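Datasets > Tidard > Bench Handling > README

# Tidard Bench Handling Set

Two-arm teleoperation recordings from the kitting benches at the Tidard repair depot, with written notes from the people who work the benches. Maintained by Tzu-hsuan Wu. Bench notes by Tatu Kaijage.

## What is in it

- 863 episodes, each with joint positions, gripper state and video
- video from wrist cameras and from a fixed camera over the table
- `notes/`, one text file per shift, typed up from the bench log
- `tasks.csv`, the task list with the wording given to operators

Tasks are short: pick up a block, set it down at a mark, pass it from one arm to the other, clear the table. Blocks stand in for the small housings the depot sorts for repair. Real customer parts are not in the set.

## Why it was recorded

Kitting at Tidard means taking parts out of a bin and laying them out in the order the repair technician needs them. It is light work but it is the same reach all shift, and most of the complaints about sore shoulders came from these benches. The plan is for the arms to do the laying out and for the kitters to do inspection and the odd-shaped parts.

Operators were kitters from the day shift. They were paid their normal rate and recorded in blocks of no more than 2 hours. Nobody was timed against anyone else, and operator names are not stored with the episodes.

## What changed on the floor

This section was asked for by the bench staff and is kept in the README at their request.

- The rate target of 200 trays a shift was dropped on the recording benches. It has not been brought back.
- 8 kitters trained as operators. Training counts toward the technician grade, which it did not at first.
- Breaks are no longer tied to the end of a bin. An operator can stop between any two episodes.
- People standing at the next bench found the arm movement distracting for the first few shifts. The benches were turned so that kitters don't face them.
- The inspection job is slower and needs more reading. Some people like it better and some have asked to go back to bins. Both requests are being handled case by case.

## Known problems

- Shadows from the arms are strong in the fixed view. Detectors trained on clean tables tend to box them.
- Small specks and bits of paper on the table were left where they were. Don't treat them as targets.
- Table coverings differ between sessions. Check the `surface` column before splitting.
- Left and right mean the robot's left and right. In the fixed view they are reversed for anyone looking from the front edge of the table.
- Some early episodes have a late gripper signal. These are flagged `grip_lag` and can be dropped.

## Use

Research and training use is fine. Please don't use the episode lengths to set work rates for people. They include pauses, retries and talk.

## Sample views
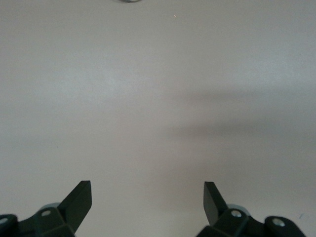
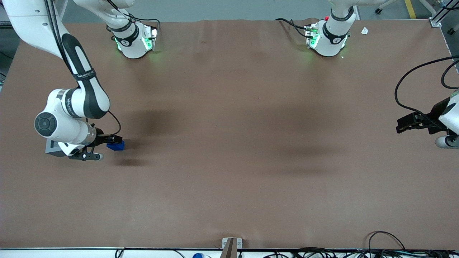
First: wrist view, gripper open and empty. Second: fixed view, blue block held in the right gripper.

## Comments

**kestrel_b:** Does `surface` cover color as well, or only material? I have a split where the background seems to give the task away.

**Tzu-hsuan Wu:** Only material at the moment. Color will go in as its own column in the next release.

**moldline:** Glad to see the floor notes included. We had the same argument about training hours and grade at our plant, and it took a lot longer to settle.

**r.pell:** The `grip_lag` flag is missing from the CSV I downloaded in January. Is there a newer one?

**Tatu Kaijage:** Yes, pull it again. The old file was exported before the flags were added.

Related
- Ernix Tray Layout Set
- Rodrigues Bin Picking Notes
- Amon Two-Arm Handover
- Tidard Inspection Labels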